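Trays and crates: handle cutouts and table position

Gallery page for the Deltby packing bench, part of the Wavuno storage series. The subject is open-topped carriers with a handle hole at the ends. Placement on the brown bench top changes between pictures. Entries were last revised on 14th December.

The Deltby bench is long and has clear space on both sides of the carrier. Rim height matters less than handle access, and a carrier set at an angle to the bench edge leaves both ends within reach. 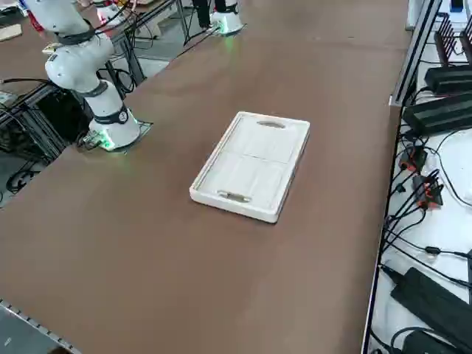
White tray with raised rims, set at an angle on the bench. Cutout handle at each short end.

Carriers are stored at Kokport between sessions and stacked no more than 5 high. Handle cutouts are checked for burrs and the edges wiped down. Nearly 4 metres of shelf is allotted to the series, labelled in grey by carrier length.
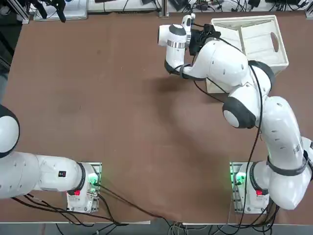 Labels go on the long side, clear of the handle, so that the code can be read with the carrier on the shelf. The Moulin numbering was dropped in August and older labels are being replaced as stock is handled. Colour codes are unchanged. 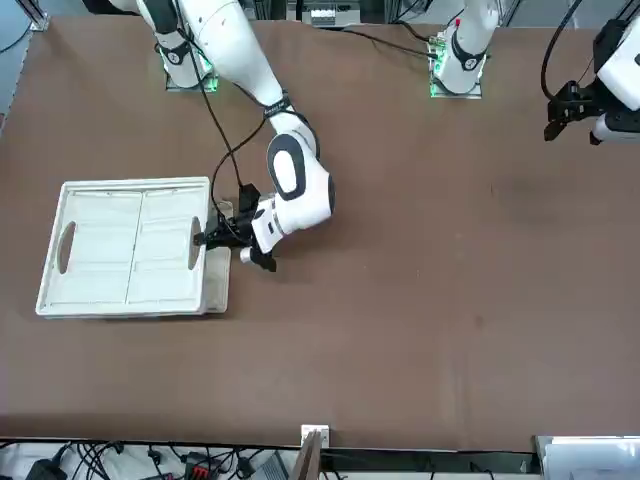 Shallow off-white tray, gripped at one oval handle. The raised divider forms two long compartments.

Next update: lids and inserts, Kokport shelf 2.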